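Gruvport Forums > Small Shop Automation > Budgeting

Thread: second arm or better grippers first? (PC teardown bench)

sumyee_shek
Hi all, Sum-yee here. I run the teardown bench at Kokine and I've got money for one real purchase before September. We do old office desktops, mostly Dells, and the cabling is what eats the hours. The quote from Praltero is $1804 for a gripper set with 2 spare finger pairs. Or I put that toward a second arm and limp along with what we have. This is the kind of tower I'm planning for:
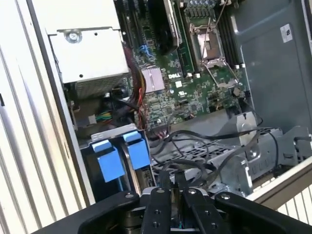
Last edited by sumyee_shek at 4:12 pm

The blue drive handles I'm not worried about. It's that black cable tangle over the metal tray! Would you spend on fingers or on another arm?

benchrat_mo
Fingers, every time. A second arm means a second everything – mount, controller, cables, somebody to babysit it. We priced just the extras and got $1072 before we'd even looked at an arm.

Sulemana_fan
Disagree. One arm can't hold a cable aside and pull a drive too. You'll buy the fancy fingers, love them for a month, then want the arm anyway. Save up and do it once.

benchrat_mo
Sure, if she had the money. She said one purchase lol

mercedes_s
Mercedes Salazar, I do the buying for a repair shop. Before either one, ask Praltero what a single finger pair costs. Ours were $284 a pair and that was all we needed that year. Also how much room do you have once the gripper is down in the case?

sumyee_shek
Good question, not a lot. Different angle:

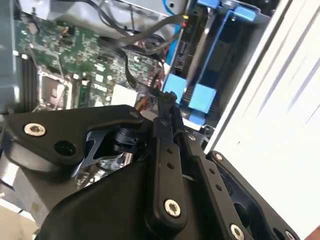

Gripper over the drive area and cabling, blue drive tabs to the right

I hadn't thought of asking for just the one pair, so I'm emailing them tonight.

Sulemana_fan
Ok that does look tight. Still team second arm, but get narrow fingers quoted too.

mercedes_s
And ask who pays return shipping if they don't fit!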